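Getting Gray Scuffs Off a Light Wood Table

Pale tabletops show every pencil line and rub mark. Most of these marks sit on top of the finish and come off without sanding.

Start with a dry microfiber cloth and brush away any grit. Next, try a clean white eraser, moving with the grain in short strokes. Colored erasers can leave a stain of their own. Wipe up the crumbs and look at the table from a low angle, near a window if you can. 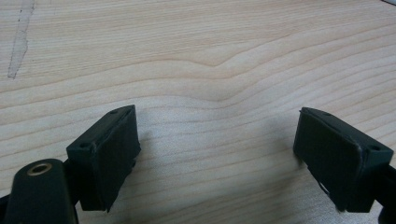 Grayish mark on a pale wood tabletop, near a wavy patch in the grain.

If the mark is still there, put 2 drops of dish soap in a cup of warm water. Wring the cloth out well, wipe, and dry the spot right away. Leave it for 10 minutes before deciding whether to go again.

Where the grain dips or curves, follow the overall direction of the boards and don't try to trace every line. Skip scouring powder and melamine sponges on anything with a sheen. They dull the finish, and the dull patch is harder to fix than the scuff.

Marks you can feel with a fingernail have gone through the finish and need a touch-up.

Updated April 6, 2023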